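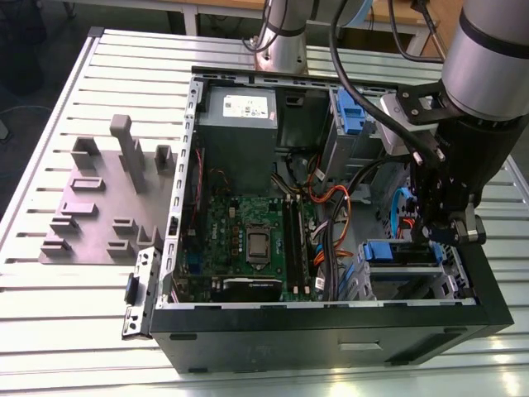 Grirnau opens disassembly cell to visitors

Grirnau showed its robotic computer disassembly cell to recyclers, equipment refurbishers and local officials at an open day in April. The demonstration covered the opened desktop tower, from the removal of drives and memory to the sorting of parts for testing. Removal of the side panel remains a manual step and was carried out at a separate bench before each run.

The cell is part of Fulero, a development project between Grirnau and the refurbishing firm Momlow. It is intended for business desktops returned in batches at the end of a lease, where the same few chassis types come back in large numbers. Momlow supplies the machines and sets the grading rules for recovered parts. Grirnau builds the cell and writes the control software.

Units are laid on their side on a slatted aluminum worktable with the interior facing up. The unit on the table in the morning session was a black Dell tower with blue drive latches, a type that both partners use as a reference chassis. A fixture plate beside the computer carries gray holders and low slotted blocks with pockets for parts.

Geert Vermeulen, who leads the project at Grirnau, told visitors that drive latches had taken up more engineering time than any other item in the chassis. "A person finds the latch by feel and changes grip without thinking about it," he said. "The arm has to reach into the case at an angle that clears the power cables, and the cables are never in the same place in two machines."

Loose cabling is the main source of stopped runs. The software plans a path for the gripper from a scan of the open case and rejects any path that passes through a mapped cable. If no path is left, the arm withdraws and the unit is marked for manual work. Data and power connectors are released before the drives, and the scan is repeated after each connector, as a freed cable often springs into a new position.

Fulero has processed 2,085 towers since trials began, according to figures shown during the visit. Of these, 526 were sent to a technician before the sequence was finished. The count includes units with damaged latches, missing screws or non-standard drives, and Grirnau does not report those causes separately. Vermeulen said the handoff rate had fallen after a change to the fingertip geometry, but he declined to give a monthly breakdown.

A full sequence takes up to 7 minutes, depending on the number of drives and memory modules fitted. Several visitors noted that a trained technician is faster on a clean machine. Vermeulen did not dispute this. He said the comparison Momlow uses is cost per graded part over a full shift, including the time spent logging serial numbers, which the cell does automatically when a part is set down.

Drives are not erased in the cell. After removal they go to a locked cart and are taken to Momlow's data room, where they are wiped or shredded according to the customer's contract. A question about whether erasure could be carried out before disassembly was answered by Momlow staff, who said it was possible on working units but would require power and a network connection at intake.

Motherboards currently stay in the chassis. Extraction of the processor has been tested on the bench, but the retention frame and the thermal paste left on the processor make the result hard to repeat, and the step was not included in the demonstration. Power supplies are unscrewed by hand after the unit leaves the table.

Grirnau said the software now holds removal sequences for four chassis types. Adding a new one requires a set of taught grip points and a test batch of intact units, plus a second batch with typical wear. Small form factor machines are next on the list. Laptops are outside the scope of the project, mainly on account of glued batteries.

Caputo, which makes the fingertips and the fixture plates, also presented a revised plate for the cell. The new version has deeper pockets for memory modules and can be exchanged without recalibrating the arm. It will be fitted before the next series of trials.

A second cell is to be installed at Momlow's own site, where it will run alongside the manual line. Companies that want to submit a chassis type for evaluation can contact the Fulero project office at Grirnau. Sample units should be sent complete, with the original drive brackets in place.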